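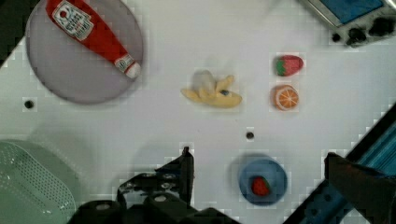

Banana, morango, rodela de laranja e, sobre o prato, o frasco de ketchup em pelúcia.

Lachlan Cowie desenha comida de brincar na Prusteck há 14 anos e mede tudo em milímetros. O frasco de ketchup é a peça de que mais fala. "A pelúcia não tem aresta. O comprimento final depende do enchimento, e o enchimento varia de lote para lote", explica. O protótipo ficou em 138 mm; a tolerância interna é de 3 mm.

A banana levantou outro problema. As abas da casca têm de ficar abertas sem esconder o fruto. "Com abas curtas, lê-se como uma flor. Alongámo-las duas vezes", diz Cowie. Na laranja, a equipa optou pelo corte redondo, com os gomos à vista — uma forma que as crianças reconhecem de cima, com a peça pousada na mesa.

Cameron Cairns, responsável pelos ensaios na Florthorpe, avalia os conjuntos sobre tampo branco. "O contorno lê-se melhor e as diferenças de cor aparecem logo", afirma. Cada peça passa por 100 ciclos de queda e 30 de limpeza com pano húmido.

Quanto ao prato, Cowie prefere-o grande e plano. "O bordo sobe pouco. Se subir mais, a criança pequena bate nele com a mão." A próxima revisão, prevista para maio, trata apenas das costuras.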